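Home Visits Materials Archive Contact

Visit report: the Bakalis quilting works, Clarkari

March 2020
6 min read
Shares 14 Comments 3

The Bakalis works occupies two parallel sheds on the eastern side of Clarkari. The older shed holds cutting, quilting and binding. The newer one holds incoming cloth, wadding storage and a small test room. The main products are mattress covers and bed quilts for the hotel trade, with a lesser output of moving blankets. I went to look at how the works controls loft, the thickness of a quilted article under no load, as several readers have written in about quilts that go flat after a season of commercial laundering.

Rafail Kontogiannis met me at the gate and we began in storage. Polyester wadding arrives on rolls, compressed and wrapped in film. The standard grade is 154 g/m². Compressed wadding does not recover at once when the film is cut. The works opens each roll and leaves it on slatted racks for two days before use, in a room held at a steady humidity. Earlier practice was to leave it overnight. The longer rest was adopted after thickness readings taken on finished quilts were found to vary between the first and last panels from one roll.

Cotton shell cloth is checked for weight, width and shrinkage. A square is marked out, washed three times, dried flat and measured again in both directions. Warp shrinkage above five per cent leads to rejection. Weft shrinkage is usually lower and is recorded without a limit. I asked why there was none and was told that the quilting pattern takes up more cloth across the width than the wash does.

Quilting is done on two multi-needle machines and one single-head machine. The multi-needle machines run three layers continuously: shell, wadding, backing. The pattern repeat on the line I watched was 394 mm. Thread tension is set by hand at the start of each lot and checked on a cut sample, where the lock of the stitch should lie inside the wadding and should not show on either face. Too much tension pulls the shell down into a sharp valley. It looks crisp in the showroom, but it reduces the trapped air and puts the load on the thread at every wash.

The single-head machine is used for borders and for repairs. Skipped stitches are found on an inspection table with lighting from one side, so that a missed length casts no shadow line. Panels with fewer than four faults go to repair. The others are cut down for smaller sizes.

Loft is measured in the test room with a flat disc and a dial gauge. Readings are taken at the centre of a quilted cell, at five cells per panel, after thirty seconds. The procedure is simple and the works keeps a bound book of results going back several years. The lot numbered 2519 was the last entry when I looked. Its readings fell within a narrow band before washing and a noticeably wider one after. 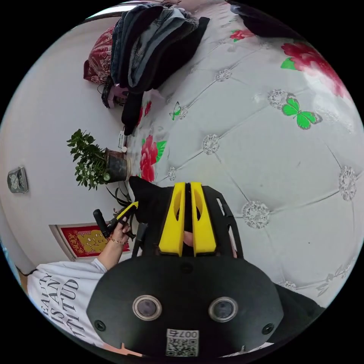
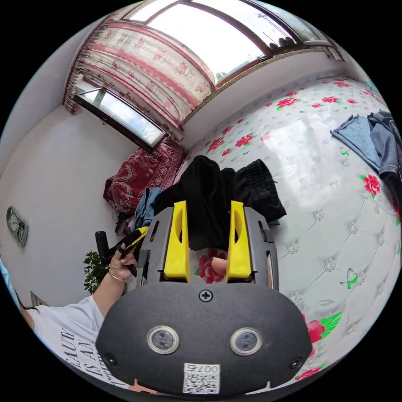

Dionysis Margaritis held that the wider band comes from drying and has little to do with the wash itself. Polyester fibre takes a set if it is hot while it is folded, he said, and a laundry that overfills its dryers will press the same folds into the same quilts week after week. He would sooner see a lower drying temperature and a longer cycle than a heavier wadding. A heavier wadding holds more water, needs more heat, and brings the customer back to the same complaint.

The test book supports part of that. Quilts dried at the lower setting kept more of their thickness after twenty cycles. The book does not separate temperature from load size, however, and the two were changed together in most of the trials I was shown. A trial with one varied at a time is planned for April.

Two further points. Cell size matters: small cells hold the wadding in place but give a thinner article, and the hotel range uses a larger cell than the moving blankets for that reason. Binding also matters more than I had expected. A tape that shrinks more than the shell will draw the edge in and leave the outer row of cells puckered. The works now pre-shrinks its tape.

Visits are by arrangement with the office and last half a day. Closed shoes are required in the quilting shed.

Previous Next Back to Visits
3 comments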